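Vusarwood Parish Newsletter Index – Read Me First

Welcome, and thank you for downloading the index. It covers the run of the Vusarwood village newsletter from the first duplicated sheets up to the most recent printed number, and it has been put together over a good many winter evenings so that people looking for a family name, a field name, a shop or a long-forgotten flower show can find the right page without turning over every copy in the box. Please do read this file before you open the others. It is longer than it needs to be, I know, but most of the questions I get by email are answered somewhere in it.

Version and date

This is version 4 of the index, made up on 12 January 2018. If you have an earlier one, please throw it away and use this one in its place. The older versions had a fault in the page numbering of the double summer issues, and I would hate for anybody to go hunting through the boxes on the strength of it.

What is in the download

index.csv – the main index, one line for each entry
issues.csv – one line for each issue, with its volume, number, month and how many pages it has
names.csv – surnames only, with the different spellings gathered together
places.csv – houses, lanes, fields, farms and shops
samples – a small folder of text from the back pages of the newer issues, typed out as printed
readme.txt – the file you are reading now

The files are all plain text and will open in any spreadsheet. If the pound signs and accented letters come out as nonsense, tell your spreadsheet that the file is UTF-8 when it asks. Mine asks every single time and I have stopped minding.

What the columns mean

entry: the word or name being indexed, written the way the newsletter wrote it.
see_also: another entry worth looking at. Often empty.
vol and no: the volume and number as printed on the cover. Where the cover was missing I have gone by the notices inside, and put a q in the column called doubt.
page: the printed page number. Early issues had no page numbers at all, so I counted from the front sheet and took the front sheet as page 1.
kind: one of notice, letter, report, advert, recipe, obituary, weather or other.
doubt: empty if I am happy with the entry, q if I am not.
note: anything else I thought worth saying, which was sometimes rather a lot.

How the index was made

The copies came from three places. The largest lot was the bound set kept at the Sorholm reading room, which is very nearly complete for the later years and has a most handsome green binding. The second was a suitcase of loose copies from a house clearance in Trivgate. The third was my own pile, kept under the stairs for no better reason than that I don't like throwing things out.

I read every issue through from front to back and typed the entries as I went. I did try scanning the pages and letting the computer read them, but the duplicated sheets are purple on cream and have faded to something like weak tea, and the results were more trouble to put right than they saved. The printed issues scanned quite nicely and I have used that text to check my own typing.

Adverts are indexed by the name of the shop and again by what it sold, so the Garg bakery can be found under Garg and also under bakers. The Garg adverts are a pleasure in themselves, by the way, and if you have an hour to spare you could do worse than follow them through from one year to the next and watch the price of a large white loaf creep up.

Spelling

Vusarwood people have never agreed on how to spell anything, and least of all each other. In index.csv I have kept every name exactly as printed. In names.csv the variants are gathered under the commonest form, and you should look there first if you are tracing a family. The same goes for fields. Long Bottom, Longbottom and Lang Bottom are all one field, on the left as you go up to the church, and I have put all three under Long Bottom.

Letters to the editor are indexed by subject as well as by writer. The correspondence over the bus shelter went on for 13 issues, and I have indexed every letter, as it is the only record of what was said at the meetings.

What is missing

There are gaps, I am sorry to say. Nothing survives from the first February, although the following number thanks readers for their kind words about it, so it must have gone out. Several of the Trivgate copies have had recipes cut from them, and where I could tell what the recipe was from the contents list I have put it in with a q. Page 52 of the jubilee number is torn across the middle in both copies I have seen.

If you have any of these in a drawer, please do get in touch – I would gladly come and copy them and need not take them away.

About the samples folder

The samples are there so that you can see how the later issues were laid out and how an entry in the index matches up with the page it came from. I chose back pages, because that is where the little notices collected, and I have left the page line in just as it was printed. Here is how one of them runs.
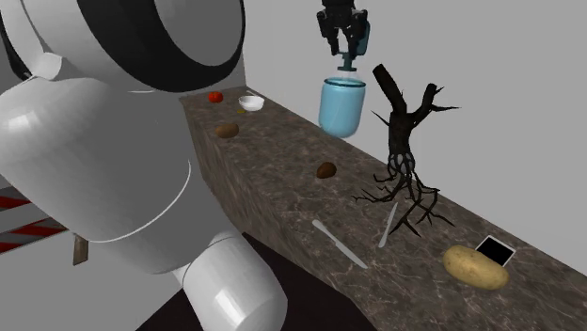
Vusarwood Newsletter, Vol. 13, No. 4, page 90

The plant stall will be in the lower hall again this year, and anyone with spare tomato or marrow seedlings is asked to label them clearly. Trays should be left by the side door, please, and not on the piano. Jam jars are wanted, with lids if possible. The Sorholm bus will wait at the green until the last of the raffle has been drawn.

Found after the harvest supper: one brown glove, one pie dish, a child's cardigan. Apply to the reading room.

In index.csv that page gives you entries for plant stall, seedlings, jam jars, Sorholm bus, raffle, harvest supper and lost property, each of them marked as a notice.

Using the index

You are welcome to copy it, print it, add to it and pass it on, and I ask only that you keep this file with the rest and say where you got it. Please don't sell it. The newsletters themselves belong to the parish, and if you want to reprint a whole article you should ask at the reading room first. They are very obliging.

Obituaries and personal notices from the most recent years are listed by surname and page only, with nothing in the note column. If you would like an entry about your own family taken out, write to me and I will see to it in the next version.

Corrections

Please send these with the volume, number and page, and tell me which copy you were looking at if you can, as the bound set and the loose ones do not always match. The next version will have the cricket scores in it, which I left out of this one for want of time, and a proper list of the cover drawings.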